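In Praise of the Bag You Already Own

4 min read

I want to make a case for the small cloth bag. I mean the drawstring kind, the sort that a pair of shoes came in, or that you bought for onions and forgot behind the flour. I think it's the best thing in my house, and I've only understood this since June!

What happened is that I moved. My new place, up the hill from the old Cerer bakery, has 2 closets and no pantry, and every storage idea I'd ever believed in fell apart in one weekend. The stacking boxes didn't stack on those shelves. The nice baskets were an inch too deep. The bags went everywhere — on hooks, over doorknobs, flat in a drawer, stuffed inside other bags — and I didn't have to measure a thing.

A box takes up the same room when it's empty. I know that's obvious, but live with it for a month and it starts to feel rude. A bag is only as big as what you've put in it, and when you're done it folds down to the size of a sandwich.

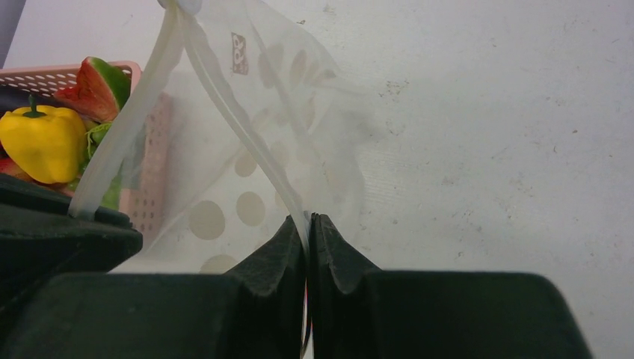 Then there's the Saturday market on Simanjuntak Street, where I've become a slightly tiresome person. I bring five bags and I use all of them. Green beans in one, plums in another, a loose heap of garlic in the third, and then whatever looks good (last week it was tiny yellow peppers, and I have no regrets). The sellers weigh everything in a pan and tip it straight in. At home I hang the garlic up as is and put the rest in the fridge, still bagged.

People tell me they'd do this too, but they never remember to bring the bags. I never remembered either! So I tied one to my keys. It's a bit silly looking and it works beautifully. The others live inside it.

I'll admit there are limits. Soup, obviously. Anything sharp. And I once put a Grindimix coffee grinder in a bag with a clean white shirt, and I'm still finding brown specks in the collar four months later.

But please don't go and buy a matching set of 128 of them. Look in your drawers first. Check the suitcase, the gift pile, the box of holiday lights. I'd bet there are four or so in there already, a little wrinkled, with perfectly good strings. Wash them, hang them by the door and see what they turn into. Mine currently hold chargers, clothespins, half a puzzle and all my winter gloves, and I'm eyeing the spice shelf next.

Related
Why I Stopped Alphabetizing My Kitchen
The Clurkisar Flea Market, Stall by Stall
A Kind Word for the Junk Drawer

Comments

plumseason: Tied one to my keys this morning. My coworkers have questions.

hilltop_reader: Agree on everything except the fridge. My beans go limp in cloth, so they get a lidded tub. Garlic on a hook, yes, always.

oldboots: Half a puzzle?? Where's the other half?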